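What the robot money went on

I promised a few of you a post on the budget, and I have put it off since November because every time I sat down to write it the spreadsheet had changed again. So pour yourself something, this may ramble a bit.

When Zhiqiang Zeng and I started planning our little kitchen robot project, we did what I suspect everybody does and spent weeks talking about arms. Which arms, how much reach, who would fix them. We got quotes from Makska and from Swanepoel, and I read both so many times I could recite them in the shower. The Swanepoel one was cheaper up front but charged separately for the grippers, the mounting plates and (this still makes me laugh) the power cables. By the time I had added it all up, Makska was ahead by $100, and they answered their phone. Makska it was!

What we had hardly budgeted for was all the stuff the arms would be working on. I had put down one line called "props" with $1000 next to it, and I felt pretty generous about it too. Then Ebise Gudeta looked over my plan and asked how many doors I expected to get pulled, pushed and slammed in a year, and whether I had a spare for any of them. I did not. We went back and priced it properly, and the line ended up at $2182, with appliances taking the biggest bite.

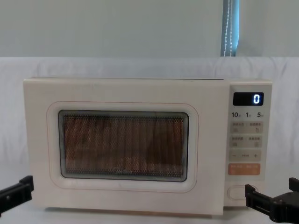

The microwave with both grippers in front of it. The door release is the white oval button at the bottom of the panel.

If you are shopping for something similar, please look at the buttons before you look at the price. I like a door with a real push button, set apart from the touch controls, and I would happily pay a little extra for it. Buy two of the same model while the store still has them. I didn't do that with our first kettle and I am still sore about it.

We also set aside money for plain white cloth, which sounds silly on a budget, but good cloth in the right width costs more than you'd think, and we ended up with 13 yards of it.

Next on the list is a second workbench, and Ebise wants to try the one from Olasex before we sign anything. I'll post the revised spreadsheet once she has had her say.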